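4.2 Household objects and the telling of departure

We turn now to what surprised and delighted us most in the Urnton recordings: how often a story of leaving begins in the kitchen. Of the 55 life histories we collected from families who crossed the new border as children, most open with a meal left half cooked, a key handed to a neighbor, or a quarrel over what would fit on the cart. The border itself comes much later, and sometimes gets a single sentence.

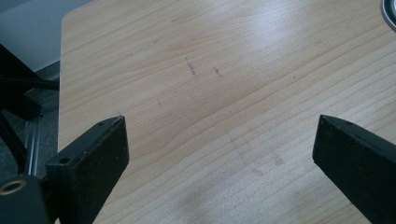 We had expected dates and places. The interview guide, adapted from the earlier Brirov study, asked for both in its first 14 questions, and our speakers were wonderfully patient with it. Then they went back to the kitchen! One woman spent most of an afternoon on the brass pot her grandmother refused to leave behind, and only through the pot did we learn which road the family took, who walked with them, and where they slept. By the time she reached the camp we had a fuller account of the route than any of our direct questions had drawn out.

The full set of transcripts runs to 3,755 pages, and we coded each mention of a household object by who owned it, who carried it, and whether it reached the new home. Lost objects get far longer descriptions than saved ones.

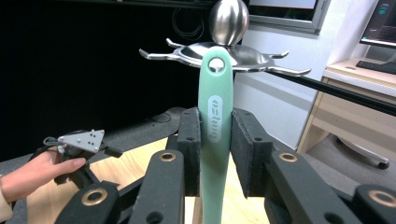

This holds for men and women alike, and it holds in the second generation too. Daughters who settled abroad could describe a churn or a grinding stone they had never seen, often in their mother's exact words. We find this thrilling, as it gives us a way to follow a memory from one speaker to the next within a family.

The Fimden interviews offer a useful check. They were recorded by a separate team, with looser questions, and the same pattern comes through clearly.
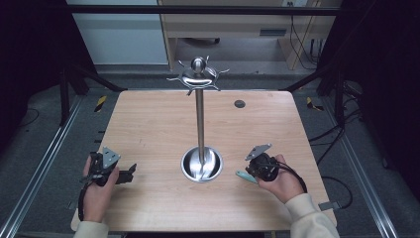 Figure 3. Stainless steel mug tree on a light wooden tabletop.

Bundgaard families were the one real exception. Their stories begin with animals, above all with the cow that had to be untied, and we take up those accounts in the next section.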